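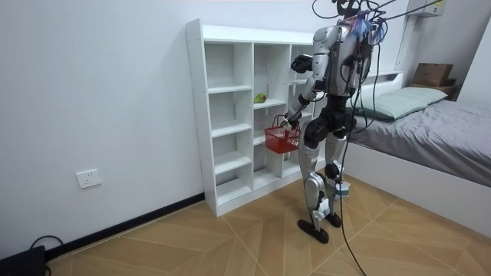 Filed under: Storage & Shelving | Reader Reviews

I bought the Wolstead three-column bookcase in September for the small room at the back of our place. It is white laminate with open compartments and no doors. I paid 304 dollars with delivery, which came on a Monday in two flat boxes.

Assembly took most of an evening with two people. My brother-in-law Girish read the steps and I did the screws. The instructions are all drawings, and step 9 shows one of the uprights flipped, so we had to take a column apart and do it over. The predrilled holes lined up fine once we had it the right way around. You will want your own screwdriver. The one in the bag is too short to turn comfortably inside the narrow compartments.

The compartments are different heights, and I like that more than I expected to. Tall binders go in one place and paperbacks in another without a lot of wasted space over them. The left column has thin shelves all the way down. I keep paper, envelopes and flat folders there. I would not load those shelves with anything heavy. A stack of cookbooks made one of them dip a little after a couple of weeks, and I moved the books to the bottom.

Measure before you buy baskets. I ordered a set from Prirnier going by the outside width of the unit and they were too wide to slide in. Small plastic baskets with a handle work better for loose things like chargers and tape. Fold the handle down if it folds, or pick a taller compartment.

The finish wipes clean with a damp cloth. It does show scuffs, and there is a chip on one front edge from when we stood the unit up. Plaltora sells a white repair pen that covers it well enough. The back wall is plain and the unit should be anchored to it. The bracket is included but the wall plugs are not.

My neighbor Pallavi Solanki has the older two-column version and says hers has held up through two moves. I can't speak to that yet. For the price I would buy it again, but I'd skip the matching baskets.

Four stars out of five.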